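Questions people ask me about hosting a home exchange

I'm Ashton Mahuika and I've been swapping my house in Clerkstead with strangers for years. I get the same emails over and over, so I've put the answers on one page.

Do I have to be away at the same time as my guests?
No. We did a staggered swap with Lino Rizzi and his family: they had our place in February and we went to theirs later. You just need to agree it in writing.

What does it cost?
My yearly membership with Rosales is 88 pounds, and I put aside 400 for a good clean, spare keys and the odd broken mug. Still far cheaper than a hotel!

Should I clear out my cupboards?
One cupboard and one drawer per guest is plenty. I used to empty half the house (madness) and then couldn't find my own socks for a week.
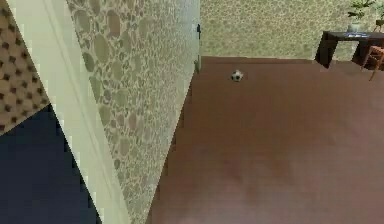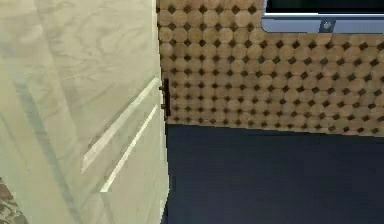
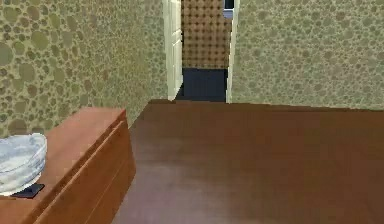

Floors are what guests email me about most, usually wanting to know if shoes are all right indoors. I say slippers or socks on wood, please, and I leave a basket of spares by the front door. If you've got children coming, say in your notes whether ball games are allowed inside – a small black-and-white football on a wooden floor is lovely and quiet until it finds a wall. I'm fairly relaxed about it myself, but Braulio Espinoza, who swaps his flat, has a firm no-kicking rule and his guests don't seem to mind.

What about insurance?
Ring your insurer before you agree dates and get the answer by email. Mine was happy once I'd told them who was coming and for how long.

Can guests bring a dog?
Up to you. We say yes to one dog, no to upstairs.

How long should a first swap be?
I'd go for a long weekend. Our first one was almost 3,000 miles from home and lasted a month, and I spent most of it wondering if I'd turned the boiler off – so start small, and leave the boiler manual on the kitchen table.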